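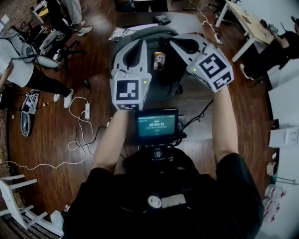

Two hand-held grippers over a dark gray tabletop

Print this page | E-mail this page

Courses > Criminal Procedure > Unit 3 > Bail and Pretrial Release

Bail and Pretrial Release: notes to go with the lecture
Abelardo Henao
August 28, 2024

I talk fast, so these are the notes I wish I'd had when I sat in your seats. Read them with the Dornadley problem open next to you, because I keep coming back to it and I'm not going to repeat the facts every time.

What the judge is deciding

At a bail hearing nobody is deciding guilt. I know you know that. But every year I read papers that spend two pages on whether the defendant did it, and then squeeze the release question into a paragraph at the bottom! The judge is asking whether this person will come back to court, and (in most places) whether somebody is likely to get hurt in the meantime. How strong the case looks does matter, but only as it feeds into those questions. A person facing a weak case has less reason to run.

Now, the Dornadley problem. Our defendant, Citetti, is charged with robbery after a fight outside a bus depot. She is charged as an accomplice, and the state says she egged on the man who took the wallet. She has no record, she missed one traffic date in April, and she lives with her aunt. Before you read on, write down what you'd do with her. I mean it, put it in the margin.

Kinds of release

Release on recognizance is a promise to come back, and usually a signature. Nothing is paid up front.

Conditional release adds rules: check in with an officer, stay away from the witnesses, keep a curfew, surrender a passport. The conditions are supposed to match the risk. A curfew does very little about a missed court date, and I'd like to see you say so when the prosecutor in the problem asks for one.

Money bail comes in a few flavors. With a cash bond the whole amount goes to the court and comes back at the end if the defendant shows up (minus fees, in some places). With a surety bond a bail company promises to pay, and charges the family a fee that they never see again. Students mix these up constantly — and it matters a lot to the family which one it is. If bond is set at $1,000 cash, the aunt can get her money back. If she pays a bondsman, his fee is gone even if the charges are dropped the next morning.

Detention means no release at all. Where it's allowed before trial, there's normally a separate hearing, with a lawyer and a higher standard of proof. The federal case to know is United States v. Salerno, which upheld detention for dangerousness under the Bail Reform Act of 1984. Read the dissent too. It's short and it's angry and I love teaching it.

Back to Citetti

Most of you will get hung up on the missed traffic date. Fine, but ask what kind of miss it was. The packet says she came in on her own and paid. That looks very different from somebody who had to be picked up on a warrant. Then look at the co-defendant, Catacutan, who is being held. Does she get tarred with his record? She shouldn't, and a good defense argument says early on that the hearing is about her alone.

The prosecutor's best point is the witness, Hasach, who works at the depot and sees her most mornings. I'd spend my time there. A stay-away order is the obvious answer, but her bus to work leaves from that same depot, so you'll have to draft one she can obey.

For next time

Read pages 400 to 425 in the casebook and skip the note on juvenile cases, which we'll get to later. Bring a draft release order for Citetti, one page, with every condition tied to a fact in the packet. If you worked out something different in the margin, bring that too, and don't erase it. We'll start with the stay-away order and whoever is sitting nearest the door.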